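Contributing Writers Wanted: Home and Family Column

Pukier is a weekly website about everyday life at home, read mostly by parents in and near Clulport. We are looking for 2 contributing writers to share our personal essay column starting in May.

Each writer files two columns a month, between 700 and 900 words each. Subjects are up to you: school mornings, marriage, getting older, the dog, winter, money, the run you meant to take. We want first-person writing with some humor in it. We do not run product reviews, recipes or parenting advice.

The column goes out by email to 3,719 subscribers every Thursday and is posted on the site the same day.

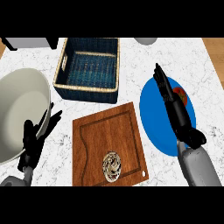 Pay is $86 per column, sent at the end of the month in which it runs. You keep the rights to your work and may post it on your own blog 30 days after we publish it. Edits are light, and you will see them before anything goes up.

You do not need to have been published before. You do need to meet deadlines and answer email within a day or two. Writers must live within driving distance of Clulport, as we hold a reading each fall at the Kariuki Bookstore and expect columnists to take part.

To apply, send two sample essays and a short note about yourself through the contact form on this site. Put "Columnist" in the subject line. Paste the essays into the message; we don't open attachments. Blog posts are fine as samples.

Applications close 1 April 2020. We will reply to everyone who applies.

Pukier is published by Cisance Media.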